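Textiles in Everyday Life
Handout for Session 2: Reading a garment
Course tutor: Archana Rawat

Welcome back! Last time we pulled yarns apart and looked at fibres under the lens. Now we get to whole clothes, my favourite part of the course, and I hope you'll leave looking at your own coat rather differently.

Knit or weave?

Find a loose part of the cloth and stretch it gently across its width. A knit gives easily, as its loops change shape under the pull. A plain weave hardly moves unless you tug it on the slant (the bias). That slanting stretch is a wonderful thing – whole skirts have been cut to make use of it.

Words we need

Grain: the direction of the lengthwise yarns. Trousers that twist round the leg were often cut off grain.
Placket: a finished opening that lets you get in and out of the garment.
Ease: the extra room between body and cloth. You need some just to sit down!
Ruching: cloth gathered up into small folds, for looks or for fit.
Nap: a raised surface that lies one way, like a cat's fur. Velvet is the one everybody knows.

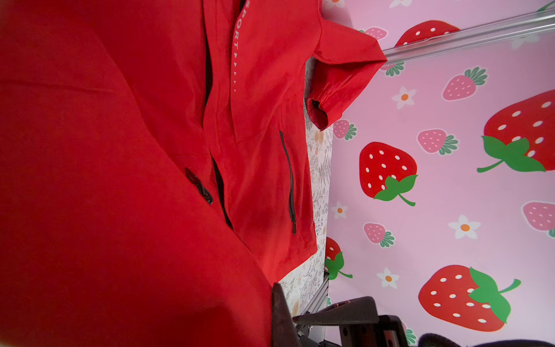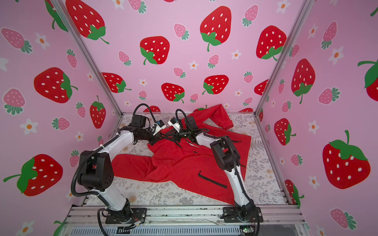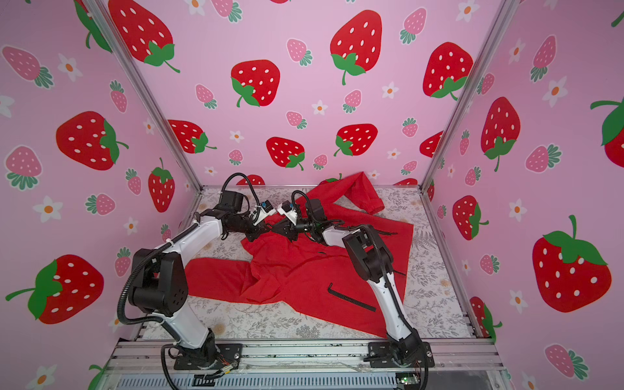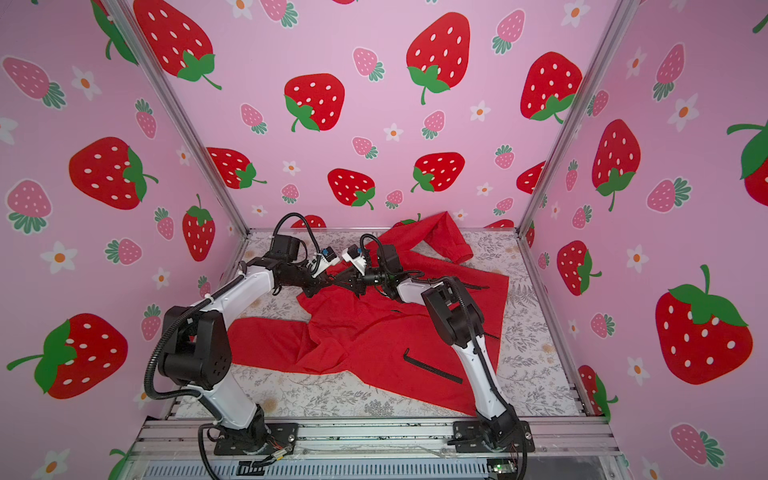

Red garment laid out on a work surface. The first picture shows the collar lettering and a gathered cuff.

How cloth takes colour

Dye can go in at the fibre, yarn, cloth or garment stage, and each leaves its own clues. Denim is a lovely case. The lengthwise yarns are dyed and the crosswise ones are usually left white, so the inside of your jeans is paler than the outside. Turn up a hem and look!

Oluwatosin Wike's notes on the Lemlow mill are in the course folder. Her sample book has 213 swatches, many with the dyer's pencil marks still beside them, and you could happily lose an afternoon in it. Start with the blues.

Before next session

Read chapter 2 of the Jillent reader, skipping the part on lace for now.
Choose one garment at home and write a page on it: fibre, structure, grain, openings, seams. Draw the seams – rough sketches are very welcome.
Bring a scrap of woven cloth, 40 cm long if you can spare it. Hemant Bansal will be showing us how to find the grain by drawing out a single thread.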